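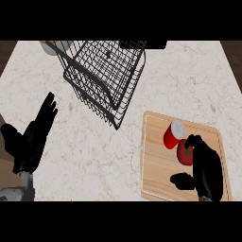 Runbridge is a small cooking school with a big table, and we've been feeding people (and teaching them to feed themselves) for 24 years now. Sewwandi Navaratnam started it in her own kitchen with one evening class on rice and curries, and it grew from there, mostly by word of mouth! We're fond of plain, good-looking kitchen things, a pale stone counter with rusty brown veins wandering through it, say, or a black wire basket, but what we really care about is supper.

These days there are five of us. Fadi Sfeir teaches the bread and flatbread classes, Junpei Tsuchiya looks after noodles and broths, and Sota Hirano runs the Saturday-morning-style breakfasts that families keep coming back for. Osamu Fukuda answers the phone and will happily talk you into a second class. New beginners' courses open every June, and you're welcome to bring a friend.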